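The workshop in Tarport opens at four in the afternoon, and in July the heat stays under the roof until late. Lenka Hrubý has the table at the back, against the wall. Before the members painted everything white, it was used for repairing bicycles, and she says that on warm days one can still smell the oil.

She works there with Boris Sýkora, who was her neighbour long before he was her colleague. They call their project Civudden, after a place where Boris once spent a rainy holiday. The aim is a modest one. They want an arm which can help at a kitchen table, in a flat of normal size, for a person whose hands are no longer steady. Lenka's aunt is such a person, and she is also the strictest critic of the project.

They have been at it for 9 months. The first budget was 500 euros each, and together they promised to stop at 1000. Boris keeps all receipts in a tin and does not like to be asked about the total.
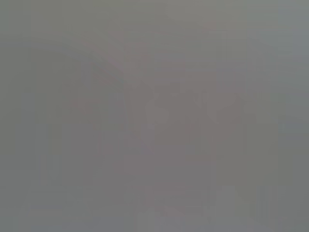
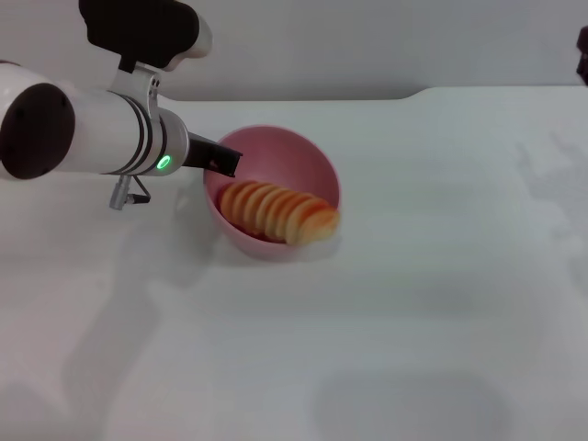 Most of their evenings go to the software, and this part is Lenka's. She writes it in small pieces, each with a number, and when I visited she had reached piece 123. Many of them do only one thing, for example to slow the arm when it comes near the edge of a dish. Food is the difficult subject. A wooden block forgives a hard touch, but thin slices of apple, lying one over another in a pink bowl as they do on her table, can break or slide, and a finger that comes in over the rim must know how deep it is going. Lenka cuts the apples herself and leaves the skin on. Her aunt eats them so.

Boris is responsible for everything which has a screw. He learned the trade at Tichý, a small firm that repaired sewing machines, and he still talks about cables as if they were thread. He would like the gripper to be softer. Lenka would like it to be thinner - on this they have not agreed, and I had the impression that they enjoy the quarrel.

Another group, in Alska, has asked for the drawings. Boris wants to send them at once, Lenka wants first to correct the notes, which are written partly in pencil and partly in his own abbreviations. She has given herself until the end of the summer. Her aunt, meanwhile, has asked if the arm could also learn to butter bread.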